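The drawer of cords, and where it all ended up

11th February

I have been putting off the cord drawer since before Christmas. If you've been reading for a while you'll know the one, the deep drawer under the phone books (yes, we still have phone books) where every cable that has ever come into this house goes to lie down. In December I opened it looking for the tree lights and shut it again so quickly I caught my sleeve. It seemed like a job for the new year, and then it seemed like a job for after the school holidays, and then yesterday it rained all day and I ran out of excuses.

So out it all came onto the dining table. I made a cup of tea, put the radio on, and started untangling.

I counted, because I wanted to know how bad it was. There were 41 cords in that drawer! I'd have guessed a dozen or so. A fair few of them belonged to things we haven't owned in years, like the old Belik radio that used to live in the laundry, and a printer I remember mostly for the noise it made. Three were exactly the same as each other and fitted nothing at all. I went around the house trying them in the backs of things, feeling a bit like the prince with the slipper, and then I gave up and put them in the bag for the e-waste bin at Haverford.

What I kept

I was stricter than usual, which for me still means I kept too much. The lamp cord stayed, and both of the long extension leads, and the charger for the Dukach hand mixer, which I had been blaming the kids for losing. (Sorry, kids.) Anything with a cracked plug or a bit of bare wire went straight in the bag, no second chances. I wrapped each keeper in a loose loop and tied it with a strip of old tea towel. I know you can buy proper ties, but I had the tea towel, and it's a nice faded blue, and I like seeing it when I open the drawer.

Then I wrote little paper tags. Mixer. Lamp. Sewing machine. "Long one, fine for outside" got a tag of its own, though my handwriting went a bit sideways by the end.

The power strips

Power strips were the other half of the problem. We had six of them, all sizes, and I'd been using the worst one behind the desk for years, the kind where a fat plug takes up two spots and you have to do a puzzle every time you want to charge something. My favourite of the lot is a white one with three sockets and a little rocker switch under each, plus a separate master switch at the end with a small red mark on it. I like being able to turn off the lamp and leave the computer alone. It came from the Prondcombe market a few summers back and cost me next to nothing, and it had been at the bottom of the drawer the whole time.

A big white board on the table turned out to be the best spot for going over it, as the pale wood shows every speck of dust and then I get distracted and start polishing.

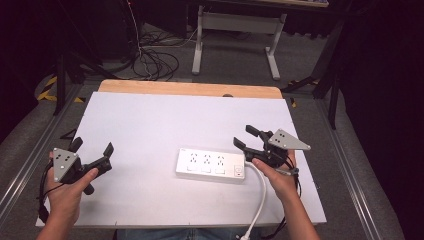

Where everything lives now

The favourite has gone behind the desk, with its cord tucked along the skirting board. Two more are in a shoebox on the hall shelf, marked "spares", and the other three have gone in the bag. The cords I kept are standing up in the drawer in old cardboard tubes, and there's even room for the torch and the batteries at the front.

I still haven't found the end of the tree lights. I have a feeling they're in the garage, in the box with the tent pegs, and that can wait for a drier day.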